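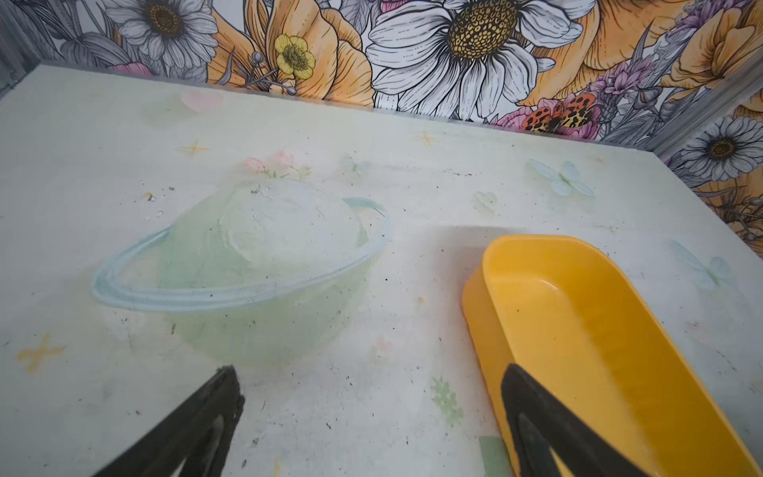 Figure 4.1. A two-fingered gripper at work over a printed tabletop, with the tip of its right finger against the inside of a yellow plastic scoop.

Chapter 4
House Rules: Good Practice Around Small Robots

When I was first asked to teach a class on robot safety, I went home and made a very long list. I wrote down every rule I had ever been given, and every rule I had ever broken (there were more of those than I would like my mother to read about), and by the time I went to bed the list ran to 29 items and I was rather proud of it. The next Tuesday I handed it out to my students. They were polite people and they took it home. I doubt that a single one of them read past the first page, and I can't say I blame them.

So we are going to go about things differently in this chapter. There are rules in it, of course, and you will be expected to know them, but I would like you to meet each one at the moment when you would need it, with your sleeves rolled up and something on the table. We have spent three chapters on how an arm moves and how a gripper closes. Now we come to the question of how people and machines ought to behave when they share a bench, and who writes that down, and what you should do when the thing written down doesn't quite fit the job in front of you.

Look back for a minute at Figure 4.1. The job is a humble one. There is a scoop, and there are two fingers, and there is a table with a planet and some butterflies printed on it. It would be easy to suppose that good practice belongs somewhere else, in a big plant with painted floors and fences, and that a small arm and a child-bright scoop can be left to common sense. I used to think so myself! But most of the questions we'll meet in this chapter can be asked of that one picture, and I hope you'll keep a finger in the page.

Take the surface, to begin with. You will notice dark specks and smudges on it, more of them near the planet and along the front. Is that a safety matter? Perhaps not by itself. Yet a good written procedure will say what state the work surface should be in before a session starts, who wipes it down, and with what, and whether anyone has to sign for it. Afiq Tuhumury, who taught me most of what I know about writing procedures, used to say that you could judge a whole lab by its cleaning instructions, and he would go and read them first, before he had even taken off his coat. A surface that changes from one day to the next also makes your results harder to compare, and we will come back to that in Section 4.5.

Then there is the contact between the finger and the scoop. Touching things is what a gripper is for, so we can't very well forbid it. What we can do is decide ahead of time how much force is allowed, how fast the arm may be moving when it arrives, and what the arm should do if it meets something it didn't expect, such as the table, or you. These are called limits, and a limit is only worth having if it has been set on purpose and checked. Please don't take the number that came with the machine and assume it was meant for your job.

And lastly there is the object itself. A plastic scoop is light and has a rounded end, and if it should slip it isn't likely to hurt anyone. Swap it for a kitchen knife and the arm is the same arm, running the same program, but your task has become a different one in the eyes of any sensible rule. This is the idea I would most like you to carry out of the chapter. We judge the safety of the whole job, meaning the arm, the gripper, the thing held, the place, and the people nearby, all taken together.

Three words we will need

People use the words rule, standard and good practice as though they were the same, and in the hallway that does no harm. In your written work I'd like you to keep them apart.

A rule is something you must do, set by someone with the power to insist on it. That might be a government, an employer, or the person who holds the key to the lab.

A standard is a written agreement among people who know the field, published so that others can follow it and be measured against it. Following one may be your own choice, but a law or a contract can turn that choice into a duty, and it pays to find out which case you are in before you begin.

Good practice is what careful people do whether or not anybody has written it down yet. It usually comes first. Many standards began as a habit in one workshop that the neighbors thought worth copying.

A story about a stop button

Some years ago Puspita Raju was setting up a bench arm at Lesside, a small training workshop, and she had done nearly everything by the book. The stop button was the right kind and it had been tested. It was mounted on the wall, 2 meters from the arm, where everyone could see it as they came in. One afternoon the arm began pushing a tray toward the edge of the bench, slowly, and the student beside it had one hand under the tray and no way at all of reaching the wall.

The tray fell, and no one was hurt. When Puspita wrote up the event she didn't blame the student. She moved the button to the front edge of the bench, and she added a line to the procedure asking each new operator to sit down, take hold of whatever they would be holding, and then reach for the stop. I have used that line ever since, and you'll find it in the checklist at the end of Section 4.2.

Before you read on

Choose a bench you know, at school or at work, and spend 11 minutes sitting beside it with a notebook and the power off. Write down what is within your reach, what is within the arm's reach, and where those two areas overlap. Draw it if you like to draw. Keep the page somewhere safe, as you will need it for the first exercise in Section 4.1, where we start with the oldest rule of all: know where the machine can go.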